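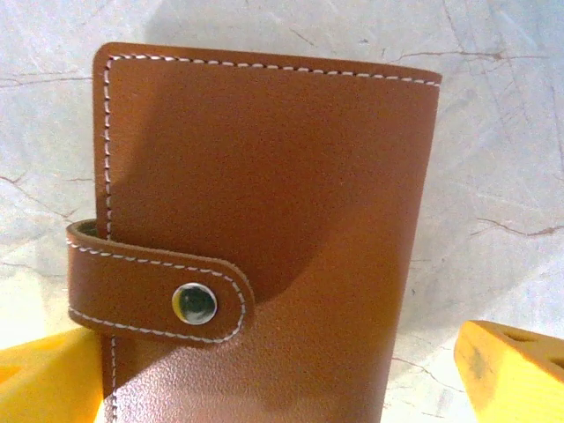
What We Found at the Zidard Center Open House

Our church is looking for a new place to hold the fall women's retreat, and I was one of the people asked to go look at places. I said yes before I knew it was a two-hour drive each way. These are my notes, mostly for the ladies who couldn't come, and I'm putting them up here so I don't have to say it all over again in the parking lot.

I should admit up front that I don't care for open houses. A building is always at its best when somebody wants your deposit. I have been to three of these now for one church or another, and every time there are cookies, and every time the price sheet is on the last table by the door.

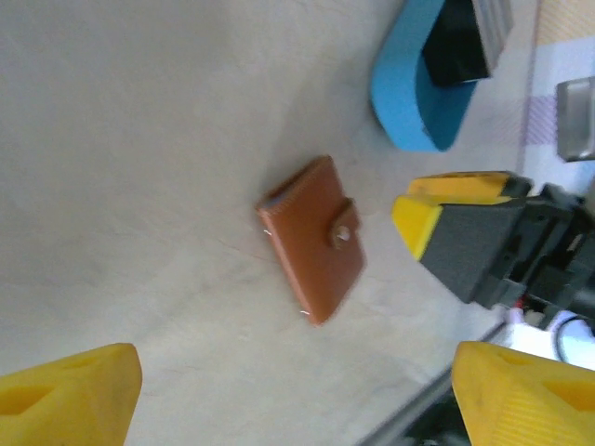 BRURNBERG, November 2008

The Zidard Center sits on the north side of Brurnberg, up a hill that I would not want to drive in ice. It used to be a Bible college. The new owners took it over a few years back and now rent it to churches for retreats, youth weekends, marriage weekends and so on. The flyer they mailed us says "room for every ministry," and I went in wanting to know how many rooms that was and what they had in them.

They started us in the chapel, and the chapel is lovely. I'll give them that with no strings. Tall plain windows, good wood floor, and it seats 255 according to the sign by the door. The flyer says "seating for 300 or more." I asked about that and was told you can bring in extra chairs. You could bring extra chairs into my kitchen too.

They are very proud of the chapel sound system, which is a Nuline. We got a long talk about it. Then they turned it on for the welcome and the microphone buzzed all the way through the prayer. The lady leading it just kept going, bless her, and I thought more of her than I did of the Nuline. We were told it had never done that before. Maybe so! I wrote it down anyway.

After the chapel came the dorms. There are two buildings and we were only walked through one. I asked to see the other one and was told it was "just the same." If it's just the same then it's no trouble to unlock it, but the group was already moving on and I didn't want to be the difficult one quite that early in the day. The rooms we did see are clean and small, with two twin beds each and one outlet. One! Picture our ladies with their curling irons and their CPAP machines. The bathrooms are down the hall, four showers to a floor, and the water in the one I tried took a good while to get warm.

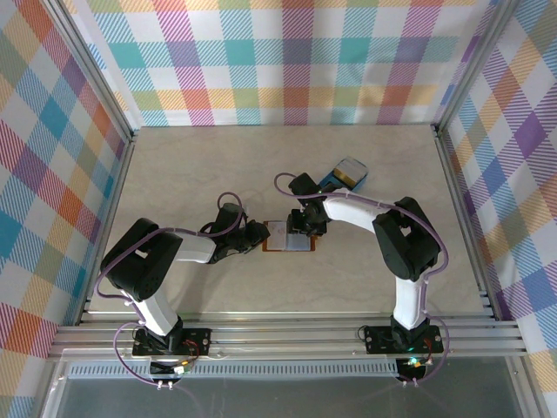
Two robot arms at the table, with plaid on all sides but the front.

Lunch was the part I had really come for, since food is what people remember about a retreat and complain about until the next one. The meals are done by an outside company called Bepari, and you have to use them. You can't bring in your own caterer and you can't use the kitchen yourselves, not even for coffee. I asked twice to be sure I had it right. For a church like ours, where half the fellowship happens over a sink full of dishes, that's a real loss, and the lady giving the tour seemed surprised that anyone would want to wash dishes on a retreat.

The lunch itself was fine. Chicken, green beans, a roll, and a lemon bar that was better than fine. But they were feeding maybe forty of us, and I would like to know what those green beans are like when

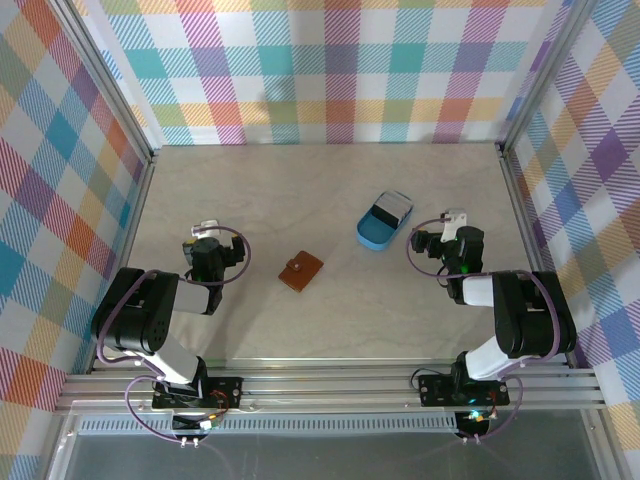
there are 100 women in line and the first table has already gone back for seconds. I've been in church kitchens long enough to know that forty is easy. I asked if they could give me the name of a church our size that had eaten there. They said they'd send me one. I'm still waiting on it.

Now for the money, which was on the last table by the door. The weekend rate is $3000 for the chapel and one dorm, and meals are on top of that. Linens are extra. So is the use of the piano, and I'd love for somebody to explain that one to me. The deposit is due when you sign and you don't get it back if you cancel after August. Our signups hardly start coming in before September, so we'd be promising them money before we knew if we had ten people or ninety.

There are things I liked. The grounds are pretty and the walking path is paved the whole way, so the ladies with walkers could get out on it. There's a little prayer room off the back of the chapel with a good door that shuts. Everyone who worked there was kind to us, and I don't think anyone was trying to pull anything. I just think they've gotten used to people looking at the windows and signing.

My vote is to hold off. I'd want to see the second dorm, hear from a church that has stayed there, and get the piano thrown in. A couple of the others who rode with me feel differently and loved it, so talk to them too. The price sheet is in the church office if you want to look it over, and I wrote on the back of it, so turn it over.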